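Encarnación Segura has made beds for a living for 17 years, and she's not easily impressed. "It's slow," she told me, before I'd even got my coat off. Then she went to put the kettle on and left me to watch the work for myself. 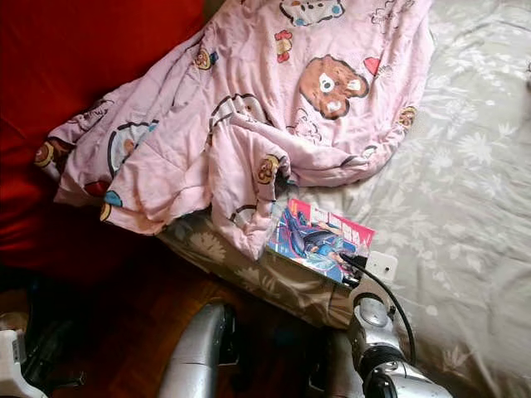
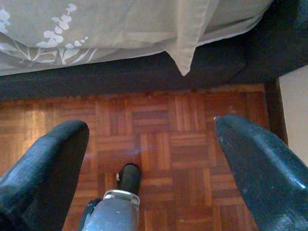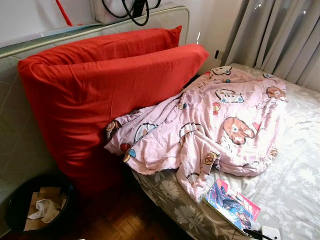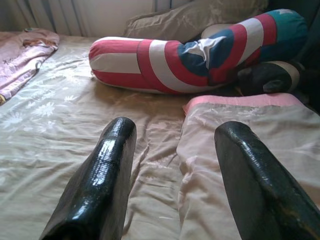
Bedding, floor and grippers: the bedroom round, with the comic book still on the bed in the first and third pictures.

I'd come to see how Stanwood, the housekeeping firm she works for, is getting on with its Gevel robots. It has 2 of them, and they've been on the rota since September. I expected grumbling. There was some! Encarnación misses having a colleague to chat to on the big jobs, and she can't stand the fault log, which now eats up the end of her shift (it had 1337 entries when I looked, plenty of them hers).

But her back is better, she says, and I believe her - she showed me how she used to bend for a fallen pillow and winced just doing the impression. These days she decides what goes where and checks the corners afterwards. She got a small pay rise for the training, though she thinks it should have been bigger.

Would she go back to the old way? She had a long think about that over her tea. "Ask me when it can do a duvet cover," she said.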